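Mabula Cell Working Group — Minutes

Held in the upstairs meeting room, November, 9 am
Chair: Efa Bevan
Apologies: none received

1. Previous minutes
Accepted with one correction. The spare gripper was ordered through Gradar, not Horkonard.

2. Gripper cable
Efa reported that the arm stopped with a gripper communication fault five times in October. The fault log puts most of these at full wrist rotation. The Dradent technician thinks the cable was routed too tight and was pulling at the wrist end. It has been re-routed with more slack, looping under the wrist between the two connectors. Total downtime for the month was 83 minutes.

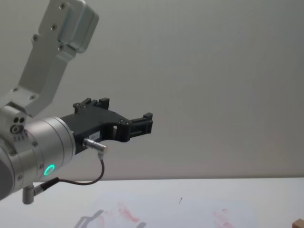 Item 2: gripper cable and its connectors at the wrist.

It was asked whether the cable should be clipped to the arm. Efa said no clips for now — the last ones rubbed through the jacket. The loop must stay clear of the work at the lowest pick height, and the operator is to check this at the start of each shift.
Action: Efa to add the cable check to the start-up sheet.
Action: Order one spare cable from Gradar. Approved.

3. Jaw alignment
The jaws were set again after the fingers were changed. Repeat picks on the test block were within tolerance at slow speed. Full speed has not been tried. Agreed to run 25 cycles at half speed first and bring the results to the next meeting.
There was some discussion about who signs off a finger change. Left with the Chair.

4. Table surface
The pink and red marks on the work area were raised again. Agreed they don't affect the picks, but they make it harder to see new marks when checking position. The test paper is to be replaced before the half-speed run and the table wiped down with the usual cleaner. No solvent near the wrist seals.
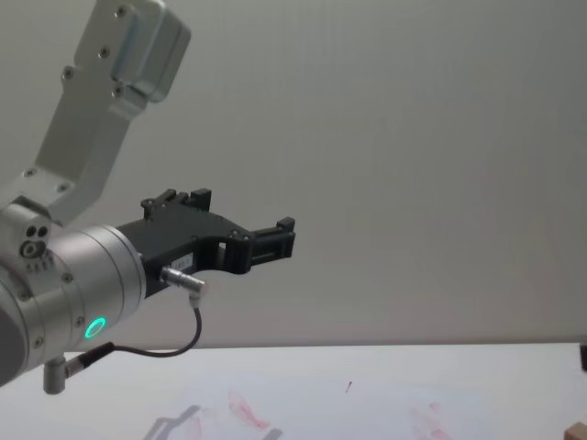 5. Maintenance schedule
Wrist and link screws to be checked for torque monthly. Horkonard's quote for the annual service has come in at more than we budgeted. Efa to ask for a price without the travel charge.

6. Other business
The key to the spares cupboard is missing. Whoever has it, please return it to the front office.

Meeting closed 9.50 am.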